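Trukel Returns – Packing and Shipping FAQ

What box should I use?
Any rigid carton that closes flat. Maximum combined length and girth is 105 inches. 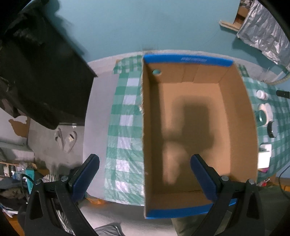 Cartons over the limit are billed as freight. Maximum weight is 34 pounds, including filler.

Can I ship two orders together?
Yes, if both have the same return number. Put one packing slip in the carton.

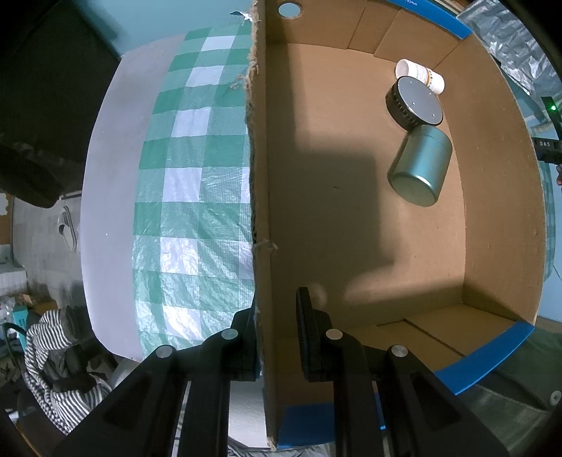 Slips printed before May use the old format and are still accepted – write the order number on them by hand.

What filler is accepted?
Paper, air-filled plastic or foam sheet. No loose peanuts.

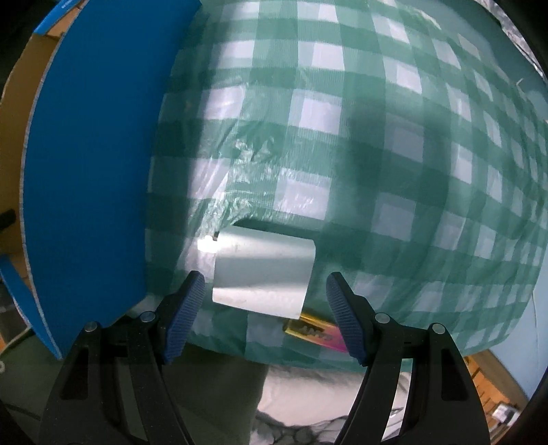 Where do I send it?
Plidport Depot, Dock 2, Attn: Noreen Jatoi. Receiving closes at 4 p.m.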